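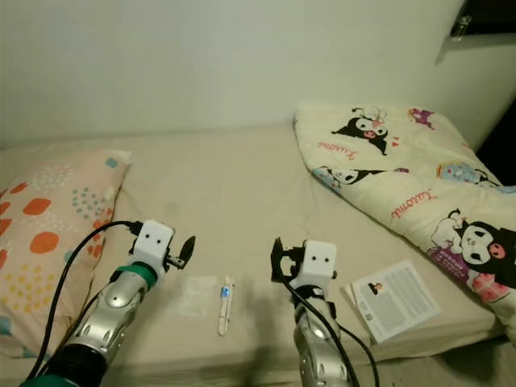

The two arms of a Jirwood cell over a bed, with a packet, a vial and a paper leaflet on the sheet.

The Jirwood cell is a two-armed manipulation station made by Joltudeo and used for work with small household and pharmacy items. It consists of two equal arms, two grippers with their cables, and a camera that looks down at the working surface from the operator's side. The cell has no table of its own. It is placed against whatever surface the task needs, such as a desk, a kitchen counter or a bed.

Layout

The arms stand side by side and reach forward, so that the fingers of the left gripper and the fingers of the right gripper can face each other across a gap. Each arm has a silver forearm with curved covers. The gripper housing at the end is white and has the shape of a small box, with two black dots on the face. Users often call this part "the head" because of the dots, although the manual uses the word only for the camera.

The fingers are black. The cables of the gripper are also black and hang outside of the arm, and most of the regular care of the cell concerns them.

Setting up at a bed

Work on a bed is considered harder to set up than work on a table, for the mattress gives way under load and the height of the sheet is not the same everywhere. The procedure used at the Haugen workshop was written by Edit Tóth and has been taken over, with small changes, by most other users of the cell.

The base is first brought to the side of the bed and its wheels are locked. The sheet is pulled flat by hand in the area between the arms. Wrinkles are allowed outside this area. Pillows and blankets may stay on the bed, but they must lie to the sides, and no cable should be caught under them.

After this the height of the sheet is measured at 6 points. At each point the closed fingers are lowered slowly until the force reading changes, and the value is stored. If two neighboring points differ by more than 37 millimeters, the software refuses the surface and the base has to be moved or the mattress turned. The arms are then raised to a waiting position above the sheet, and the items are put down one by one.

Thin transparent packaging needs special attention. On a beige or white sheet a clear packet has almost no visible border, and the camera program finds it mainly by its shine. Tóth recommends a lamp placed low at one side. Printed paper is easier to find, but a folded leaflet may be taken for two objects when the lower sheet is not lying exactly under the upper one. Patterned bedding can also disturb the detection, in particular large cartoon figures and lettering. The usual answer is to draw the limits of the working area by hand in the software, so that everything outside of them is ignored.

Regular care

The fingers are wiped with a dry cloth before each session. Textile fibers gather at the base of the fingers when the cell works on bedding, and they are removed with a soft brush. Compressed air should not be used, as it pushes the fibers into the housing.

The cables are checked along their full length every 60 hours of operation. The loop behind each housing must be long enough that the wrist can turn to both ends of its range without pulling. A loop which is too long is also a fault, because it can drag over the sheet and move light items. The finger pads are changed after 2,000 grasps or when the surface becomes smooth, whichever comes first.

Common faults

The most frequent fault is a slow drift between the two arms. It is noticed when a vial or tube is passed from one gripper to the other and arrives tilted. The arms are then aligned again by bringing the finger tips together at a marked pin, a job that takes one person less than half an hour.

The second is a loose connector in the gripper housing. The gripper stops halfway and reports a lost signal, often only in one position of the wrist. The cover is held by four screws. In older units the connector has no clip, and the workshop at Nultotstead adds one when a unit comes in for repair. Units delivered after October have the clip from the factory.

Last edited Aug 1, 2025

3 shares | 2 comments

Related articles
Joltudeo
Haugen workshop
Gripper finger pads
Cable routing on small arms
Surface measurement by touch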